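Why Does Metal Rust?
by Jingyi Tang
22/07/2025

Leave a bike out in the rain all June and look at the chain. Orange! Crusty! Comes off on your fingers. So what is that stuff?

It's rust. And it used to be iron.

Three things needed. Iron, water, oxygen. Oxygen is in the air, the same stuff you breathe. When all three get together the iron slowly changes into something new. Scientists call it iron oxide. You can call it rust, everybody does.

Steel rusts too, becuase steel is mostly iron. Gold doesn't. Plastic doesn't. Aluminum makes its own thin skin, very thin, and that skin keeps the air off. Copper goes brown and then sometimes green - look at old roofs and statues.

Why is rust bad? It's weak. Iron is tough and rust is flaky, it falls off in bits. Then there's fresh iron underneath and that starts rusting as well. On and on, until you have a hole.

Salt makes it go faster. Salty water is good at moving tiny electric charges around, and rusting needs those. That's why cars near the ocean get rusty sooner, and cars in snowy towns where they put salt on the road.

So how do we stop it? Paint, mostly. Paint keeps the water out. Oil works too, for a while. Or a coat of zinc, a different metal, that's called galvanizing. But coats get scraped and bumped, and then the bare part is open to the air.
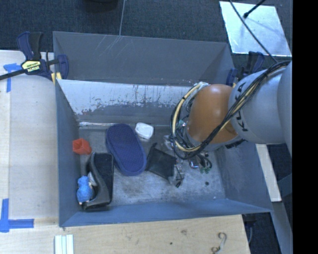 A gray metal bin with a worn finish and small reddish-brown marks.

Try it yourself! You need two iron nails (not galvanized, ask at the store), two jars and some salt. Put a nail in each jar. Add plain water to both, enough to cover half the nail. Stir a spoonful of salt into one. Label them. Wait a few days and check every morning, draw what you see. Which one went orange first? Wash your hands after, and dont poke anyone with the nails.

Words to know
Oxygen - a gas in the air
Iron oxide - the science name for rust
Galvanized - covered in zinc

Next time: why do pennies go brown?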